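# Workshop notebook, organ and sound bench, July

Blower and tuning work for the parish organ at Tomholm, plus the speech system in the nave. 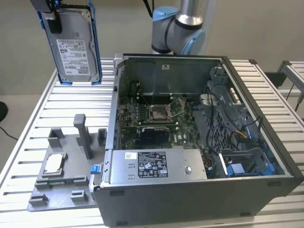 Started 8.15, church open, no service until the 12.30 Mass. Zoia Harasym on keys, me inside the case. Bellows up in normal time, no hunting. Static wind at the main trunk 82 mm, at the Swell chest 79 mm. The 3 mm drop is the same as in the spring entry, so I have left the trunk joints alone.

Temperature at the Great soundboard 17.5 at the start and 18.5 by the time we stopped. Tuned from the Principal 4 as before. The Fifteenth was flat in the top octave by more than the temperature accounts for. Two slides had dropped; nipped both and reset. The Mixture wants a proper clean. I did the worst of the dead pipes with a soft brush and left the rest for the autumn visit.

Ciphers:

- Swell tenor F sharp, intermittent. Grit on the pallet leather. Lifted, brushed, reseated. Held through 30 repeats.
- Pedal bottom D, slow to release. Spring weak. Swapped for one from the Kowalczyk box, which is a touch strong. Zoia can feel it but says it is playable. Order the right gauge.
- Great middle C, reported by Tobias Whitfield in the fault book. Could not get it to happen. Left the entry open.

The Swell box shutters still knock on closing. The felt on the lowest shutter is compressed to nothing. Cut a new strip, 600 mm, and glued it at both ends and in the middle. Needs to stay shut overnight, and I have put a note on the swell pedal to that effect. The organist for the vigil Mass has been told.

## Speech system

The complaint from the side chapel is that the lector can be heard and the celebrant can't. Ran pink noise through both channels. The ambo mic and altar mic read within 1 dB of each other at the mixer, so the fault is downstream or it is technique. Walked the chapel with the meter while Zoia read from the altar, then from the ambo:

| Position | Ambo, dBA | Altar, dBA |
|---|---|---|
| Nave, front bench | 68 | 67 |
| Nave, rear bench | 65 | 64 |
| Side chapel, front | 64 | 57 |
| Side chapel, rear | 62 | 55 |

So downstream. The chapel feed is taken from an auxiliary send, and the altar channel's send was well below the ambo's. Brought it up 6 dB. Second pass gave 63 and 61 in the chapel, no ringing with the mic open. Marked the new position on the strip in pencil.

Hearing loop: field strength fine down the centre aisle, poor at the north end of the last three benches. The amplifier is a Sosside and is not short of current. I suspect the cable run under the heating grille, but the grille is screwed down and the heads are painted over. Ask Hollis Obi whether it can come up before the autumn heating check.

## Outstanding

- Pedal D spring, correct gauge.
- Mixture clean, allow most of a day.
- Heating grille, north side.
- Quote to Bovlow for re-leathering the Swell reservoir. Tamsin Oyelaran has last year's figure of £455 for the small one and wants to know if it still stands — I doubt it.
- Check the shutter felt and take the note off the pedal.

Packed up at 12.05. Blower off, case locked, key back in the sacristy.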